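Clevport Allotments and Gardens Forum > Sheds, Benches and Surfaces

Covering a potting bench top – what lasts?

mudlark_30
My bench in the shed is old softwood and the top has gone rough. I want something cheap over it for winter. Lino, hardboard or just cardboard? The bench is 2 metres long. I don't want to spend much as we may give up the plot in August.

Stultaro
Lino offcut. Mine has done three winters. Tack it at the back edge only so you can lift it and sweep under.

plot_irnard
Disagree about lino. Water gets under and sits there, and you find the wood has gone soft. I use flattened boxes and change them when they get mucky. Costs nothing.

Stultaro
Water gets through cardboard a lot faster than it gets under lino.

plot_irnard
Yes, and then you see it and change it. That was my point.

mudlark_30
Does the cardboard not slide about when you're filling trays?

Farouk
Tape it. Wide cloth tape over the joins, not parcel tape, which lifts as soon as there's grit on it. If you run the tape both ways you get squares to work to, handy for setting out trays. Same sort of layout on a table top, blue tape over brown:

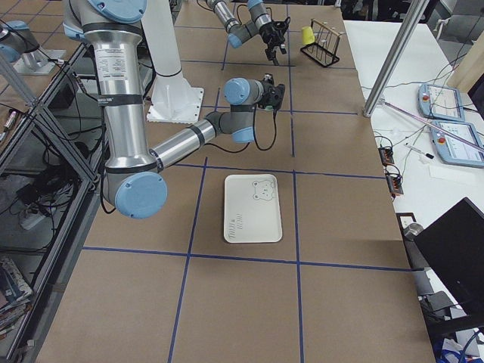 Tape strips making a grid on a brown top.

plot_irnard
I wouldn't bother with the squares but the tape is a good tip. Do the front edge as well, it always tears there first.

Stultaro
Still say lino. By the time you've bought decent cloth tape you could have had an offcut from the market.

mudlark_30
I've got half a roll of tape already so cardboard it is for now. Will look out for lino in spring if we keep the plot.

Farouk
Give the wood a few days to dry first, with the door open.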